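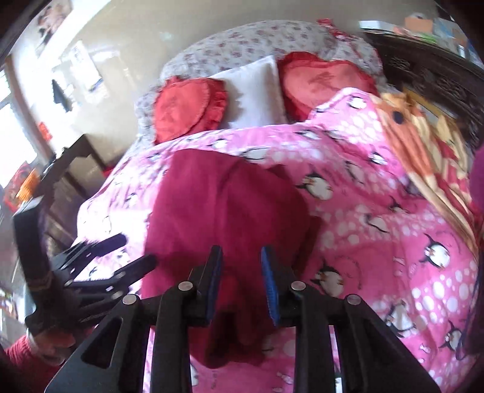 *A deep red towel on a bed.*

**Household linen** is the general name for the cloth goods kept for daily use in a home. The term covers bed linen, bath linen, table linen and kitchen cloths. Although the word comes from the flax plant, it has long been used for goods of any fibre, and most household linen is now made of cotton, polyester or a mixture of the two.

## Terms and scope

In British usage, bed linen means sheets, pillowcases and duvet covers. Blankets, quilts and bedspreads are usually called bedding, though shops often sell the two together. Bath linen includes towels, flannels and bath mats. Curtains and loose covers for chairs are normally treated as furnishing fabrics and fall outside the term.

The place where such goods are kept is called a linen cupboard or, where it holds the hot water tank, an airing cupboard. Larger houses once had a separate linen room, with a book in which every piece was entered by number.

## History

Flax was among the first plants grown for cloth, and linen sheets were for many centuries a sign of comfort. In poorer homes, bedding was often made of coarse hemp or wool. Sheets and tablecloths were costly enough to be named one by one in wills, and they were commonly marked in one corner with stitched initials so that they could be told apart after washing.

Cotton became cheap during the nineteenth century, when spinning and weaving moved into mills. Towels with a looped pile, known as terry towels, came into general use in the same period. The market town of Plunelstead kept a yearly linen fair, held each March, at which mill ends and slightly faulty sheets were sold by weight. A surviving handbill lists 148 stalls.

The duvet was little known in Britain before the second half of the twentieth century. Its spread changed the way beds were made, as one cover took the place of a top sheet and several blankets.

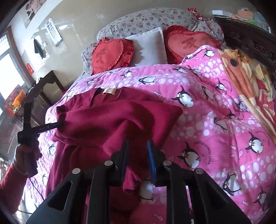
Printed covers became common soon afterwards. Earlier bed linen had been mostly white, partly because it was boiled, and dyes that could stand repeated hot washing were dear. Firms such as Arkell and Gavalas brought out ranges for children's rooms, with matching pillowcases and curtains. The designer Noboru Wada, who worked for Arkell, drew many of its early patterns and argued that a repeat should look right from either side of the bed.

## Materials

Cotton is valued because it takes up water and can be washed at high temperatures. Linen proper is stronger when wet and dries quickly, but creases easily. Polyester dries faster than cotton and needs little ironing. Fleece, a knitted fabric with a raised surface, is usually made of polyester and is widely used for light blankets. Wool is warm for its weight and must be washed with care.

## Washing and storage

Care labels give the highest safe temperature for each article. Towels are generally washed apart from sheets – loose fibres from the pile tend to cling to smooth cloth – and new dark towels are washed alone until they stop losing dye. Linen should be fully dry before it is put away, as damp folds encourage mildew.

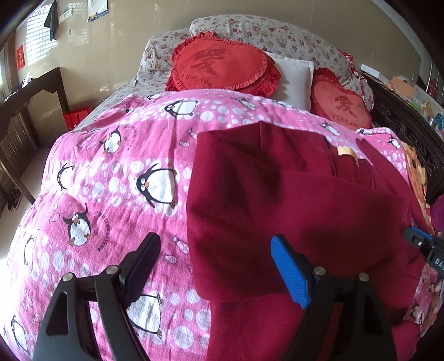
## Collections

The Sisham Museum of Household Textiles holds about 3000 pieces, the oldest of them a set of 5 marked flax sheets. Its catalogue was last revised on 9/25/19. Items are kept rolled where possible, with plain tissue between the layers.

## See also

- Airing cupboard
- Duvet
- Flax
- Laundry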